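Fondach open bin, grey metal
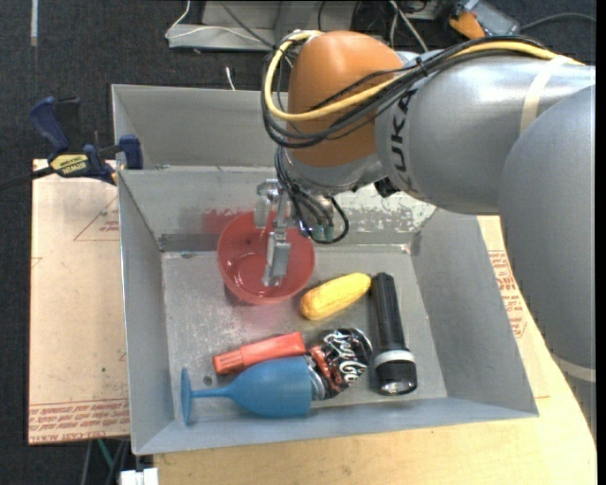

Plain open-topped metal bin for the workshop, stock room or garage. Tip things in, see what you've got, get them out again. Grey inside so colours stand out, the see-through red bowl and the yellow toy corn are easy to spot, a black torch will lie flat on the floor next to them with no trouble. No lid, no dividers. If you want dividers look at the Cloketti trays, seperate page.

In stock: 55 at the Samonte warehouse, more due October.

Good for
Odds and ends, returns, lost property, toy sorting, small parts in bowls or tubs. Not for liquids, seams are not sealed.

Cleaning
Damp cloth, dry after. No wire wool please, it scratches and we can't take it back scratched.

Delivery
Bins go out on a pallet if you order several. Single ones by ordinary courier. Someone needs to be in to sign. Check the corners before signing, dents reported afterwards are a pain to sort out with the courier.

Trade orders
Price breaks at 200, 500 and 1,000 units. Ask Shiela Villanueva for the current sheet, the old one with the blue header is out of date so bin it. Ornenari account holders use your usual login, prices show at checkout.

Returns
Unused, in the original wrap. Email Maribeth Dimaculangan first with your order number, dont just send it back, we had two turn up with no name on.

Labels and clip-on card holders sold seperately. Stock figure updated Sep 27, 2021.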